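Larysa Lytvynenko schedules teardown at Litton, where retired office desktops are stripped for reusable parts. The shop logged 2130 units through April 29, 2024.

"The side panel comes off first, with the case lying flat," she said. "After that, drives and their holders get a bin of their own."

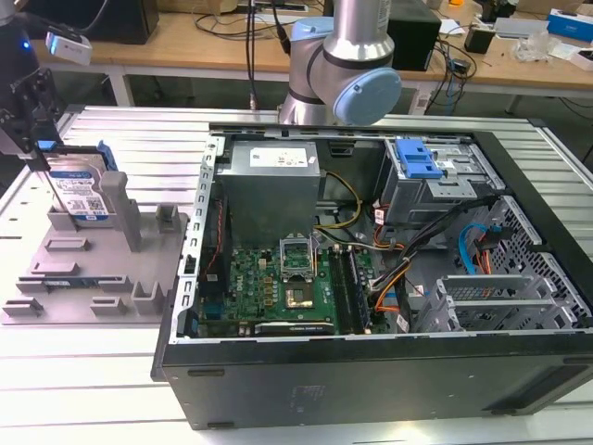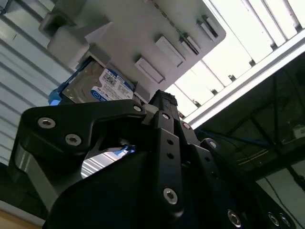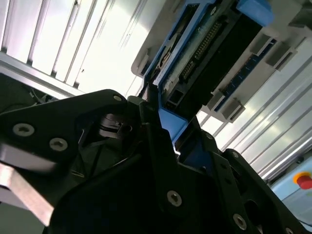

Lytvynenko sorts boards by what can be resold. Memory goes out in lots of 300, and power supplies are tested under load. A socket left open, like the one on the green Dell board with its bracket raised, worries her more than a dead supply. "Bent contacts end a board's resale value," she said. "We fit a cover before it moves to the next table."

Cables are cut only if the connector is damaged. The next batch, from Morance, is due in May.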